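I do this part at the kitchen table with a drink next to me, and it takes one evening. Have the Drarnum unplugged before you start.

## 4. Descaling the kettle

1. Fill it with 500 ml of cold water.
2. Add one sachet of Plarham powder and give it a swirl – don't use a metal spoon, it scratches the base.
3. Plug in, bring it to a boil, switch off.
4. Leave it alone for 8 minutes. I usually go feed the cat.
5. Pour it all down the sink and rinse twice.

**Caution:** keep your face away from the spout when you pour. My neighbor Sigrun Holmgren steamed up her glasses and nearly dropped the whole thing!

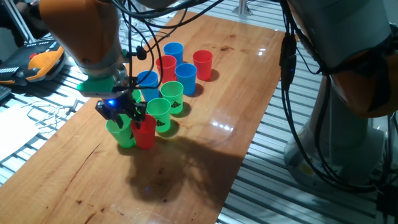
Can I use vinegar if I've run out of powder? White vinegar is fine, mixed with the same amount of water, but you'll want a third rinse or your tea will taste like pickles.

6. Wipe the outside with a damp cloth and put the lid filter back in, tab facing you.
7. Boil one plain kettleful and throw it out.

**Note:** on the older Averov base the light stays on for a bit after step 7. Mine does it every time (I bought it in September) and it goes off by itself.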